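**Stirel survey: how long do people stay with one game?**

16/08/2008

Stirel has published the results of its summer questionnaire on playing habits, and a fair part of it concerns something we get letters on every month: how many people finish the games they buy.

The survey had 1769 replies, collected through store counters and the Stirel mailing list. Players were asked to name the last game they paid full price for, whether they had reached the end of it, and if not, when they stopped. Handhelds, consoles and PCs were all included. Online role-playing games were left out of the finishing question, as most of them have no ending to reach.

Fewer than half said they had seen the credits. Among those who gave up, the most common point was early, within the first three sittings. After that the numbers drop off, and they rise again close to the end, which Stirel puts down to final bosses that are a good deal harder than what comes before them.

Walid Mahasneh, who put the questionnaire together, told us he had expected length to be the main complaint. It came second. The first was losing track of the story or the controls after a break. "People go on vacation or they have exams, and when they load the save they don't know where they were headed," he said. "A lot of them start over, and they don't get as far the second time."

One game is mentioned often in the written comments. Grustunden, the mining strategy title from D'Amico, was named by 164 players as the game they stopped most recently. It was also named by plenty of people as their favorite of the year, sometimes on the same form. The usual sticking point is chapter 2, where the player has to run the pumps and the rail lines together with no pause.

We asked D'Amico for a comment. Colin Dobson, lead designer on Grustunden, said the studio knew of the problem and had been reading the same complaints on its own message board. A patch in November will add a pause key to that chapter and a short written recap whenever a saved game is loaded. The PC version gets it first. He would not give a date for the console versions.
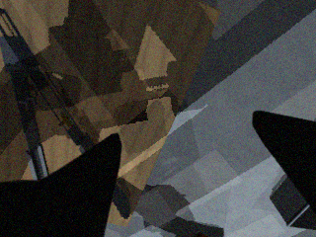
The survey also asked what would bring players back to a game they had dropped. A recap screen was the top answer, followed by a difficulty setting that can be changed partway through. Extra levels and new costumes were near the bottom. Older players were more likely to want the difficulty setting, and players under 18 were more likely to say that nothing would bring them back because they had already traded the disc in.

Stirel plans to run the same questions again next summer and to add a section on rentals. The full tables are free at any store with a Stirel counter. Readers who filled in a form and ticked the prize box should note that the winners' copies of Sistness are being mailed now, and that anyone who has moved needs to send the new address to Stirel, not to us.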